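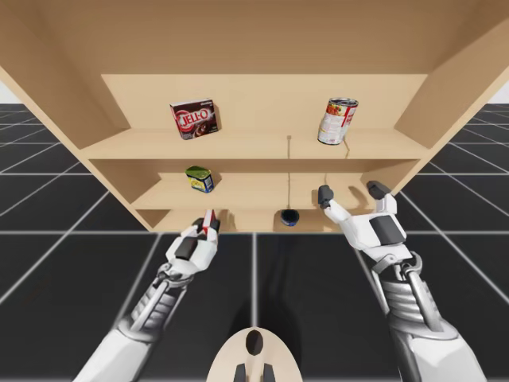 Left arm elbow flips when placing on bottom shelf (Trinditz + Vunow)

Forum: Control and planning > Two-arm
Started by pelmetbracket

pelmetbracket
Posted 18th April
Right, going round in circles with this so dumping it here. Two-arm shelf task in Vunow, Trinditz for the controller. Left hand brings a little box to the bottom shelf, right hand just hovers out of the way. Top two shelves fine. Bottom shelf, left hand gets to the front lip and the elbow snaps from out to in. Wrist then swings and whatever's in the fingers clouts the board.

Setup: QP per tick, hand pose tasks for both arms, posture task underneath, joint limits as hard constraints. Shelf collision is off the real mesh not boxes. Targets come from a scripted path, straight line in, straight line out.

Things I've tried
- lower gain on hand pose, just flips later
- posture weight up, stops flipping but hand never reaches the target
- more damping, arm goes like treacle
- different start pose, works, then doesn't if I move the shelf a bit

Is this just near-singular and I have to live with it or am I doing something daft?

soapdish_mk
Straight line path is the daft bit imo. You're asking a local solver to work out a global problem. It can't see that elbow out is a dead end until it's in it. Plan the joint path first, track it after. Nivirari does this fine for two arms.

pelmetbracket
Did look at Nivirari. Planning time put me off, I want the target to move while the arm's moving.

lowgain
Disagree with soapdish. Plenty of people do low shelves with a purely reactive controller. Post your posture task. Bet it's pulling to the middle of the joint range on every joint with one weight.

pelmetbracket
...yes it is. One weight, mid range. Default from the Trinditz tutorial.

lowgain
There you go then. Mid range for the shoulder on an arm like that is nowhere near what you want for a low reach. So hand task wants one thing, posture wants the opposite, they sit there arguing and then a limit goes active and the QP jumps to the other side. The flip is the constraint set switching.

Fix in order:
1. log which constraints are active every tick, you'll see it go
2. posture reference = elbow out and down, picked by hand, one per shelf height, blend between them
3. weight shoulder and elbow only, leave the wrist out of posture completly
4. velocity limit inside the QP, not clamped after

If you clamp after the solve you've changed the direction of the hand motion and the next tick has to fix it. Loads of people do this and then blame the solver.

soapdish_mk
That's a hand tuned plan with extra steps. "One per shelf height" is a lookup table. Move the shelf sideways and you're back here in September asking the same thing.

lowgain
It's a bias, it doesn't have to be right. It has to be on the correct side of the flip.

soapdish_mk
Which you know how? By planning.

tinlidtom
Both of you have a point but can we get the log first. pelmet what's your control rate and what are you solving with

pelmetbracket
Sorry was on the train. Solver is the Lukoševičius branch of Trinditz, the one with warm starts. Haven't touched the solver settings. Logging now.

pelmetbracket
OK so. Log says lowgain's right, at least about the when. Shoulder limit goes active, then 3 ticks later the elbow velocity hits its cap and stays there till it's through. Every run. Same spot just in front of the lip.

I was clamping after the solve. Of course I was.

tinlidtom
warm starts will make that look worse than it is btw. The branch keeps the old active set if it's still feasible, so it hangs on to a bad answer and then lets go all at once. Turn it off for one run just to see. Slower but you'll get a smoother picture of what's going on.

pelmetbracket
Off = still flips but it's a slide, not a snap. Interesting.

Moved velocity limits into the QP, put in a posture ref for low reach, wrist weight to nothing. 12 placements on the bottom shelf, no flip in any of them. One where the hand stopped short and just sat there but that's a different moan.

soapdish_mk
Now shift the shelf.

pelmetbracket
I knew you'd say that. Shifted it towards the right arm. Left arm's ok. Now the right hand drifts into the left forearm's space when it's waiting, there's nothing telling it not to. Both open and parked in front of the shelves, looks tidy, then the left goes to retract and has nowhere to go.

lowgain
You've no arm to arm avoidance?

pelmetbracket
Only arm to shelf. Was going to add it "later".

lowgain
Add it now. Velocity damper between closest pairs, forearm to forearm and hand to hand, don't bother with upper arms for this. Capsules are fine. And fine for the shelf too while I'm at it, well boxes are. Don't use the mesh.

hexkeyhoarder
Going to butt in about the mesh since I lost a week to it. Thin boards + mesh distance = the closest point hops from top face to bottom face of the same board as the fingers go past the edge. Normal flips sign, the avoidance constraint tells the hand to go the other way, hand buzzes. If you have ever seen the fingers jitter right at the lip, that's this. One box per board, round the front edge off with a small radius. Went away for me straight off.

pelmetbracket
The buzz!! Yes. Thought it was contact noise from the sim. Doing that now. Also keeping the camera down low as the bottom compartment is a pain to see into, easier to judge where the fingers are against the boards. 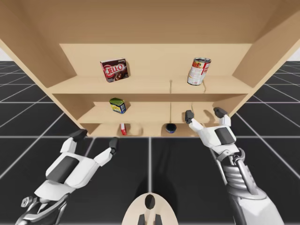
Which distance should the avoidance constraint start to act at, for hand against shelf board?

hexkeyhoarder
Start it at 75 mm and let it reach zero approach speed at 2 mm for the hand. For the forearm leave the same outer distance and make the stopping distance a good bit bigger, it never needs to be near the shelf. Whatever's in the hand needs its own box too, with the margin turned off against the board it's being put on, else it can't touch down. Turn it back on after release.

lowgain
Seconded except I'd start acting closer in. That far out, the constraints from the board above and the board below are both on as soon as you're inside a compartment and the thing crawls.

hexkeyhoarder
Crawls but doesn't hit anything. Depends on the damper gain as well tbh. Try both.

soapdish_mk
Crawling in a gap between two boards is a classic local minimum as well. That'll be your "hand stopped short and sat there". Constraint from the upper board against the hand task, balanced, zero velocity, happy solver. No weight will fix it. You need something upstream that gives it a way in.

lowgain
Or a via point in front of the compartment, level with the gap, and go in flat.

soapdish_mk
A via point is a plan :)

lowgain
A very small one.

pelmetbracket
Via point it is for now. Each compartment gets one, a hand's depth in front of the lip. Target moves, via point moves with it. The stuck one went in. Retract goes back out through the same point, which also sorted the left arm trying to leave via the right hand.

Boxes per board: buzz gone completely. Thanks hexkey.

Still to do:
- arm to arm dampers, half in, gains are a guess
- held object box on/off, currently I just delete it at release, horrible
- warm starts back on and see if the snap returns
- swap the posture blend for something that looks at sideways offset as well as height

tinlidtom
when you put warm starts back, reset them whenever you add or drop a collision pair. The branch matches constraints by index not by name. Drop one and everything after it shifts up by one and the start point is rubbish. Not in the docs, found it by reading the sorce.

pelmetbracket
Oh that's nasty. And I'm deleting one at release.

tinlidtom
yep. Keep the pair in and set its margin to a big negative number, index stays put. Solves your delete problem too

soapdish_mk
For what it's worth you can run Nivirari slowly in the background and feed its elbow angle in as the posture reference. You keep the reactive bit, moving target and all, and the planner only has to be roughly current. Been running it that way since September, mostly fine. Gets odd when the plan changes its mind mid reach, so I hold the old one until the hand is back outside the lip.

lowgain
OK that I would use.

pelmetbracket
Same, once the dampers are in. Does Nivirari take the collision pairs from Trinditz or do I write them out twice?

soapdish_mk
Twice. Sorry. There's an exporter someone started but it only does spheres.

hexkeyhoarder
I've got boxes half working in that exporter, capsules not at all. Will tidy it up and post it in the tools section tonight.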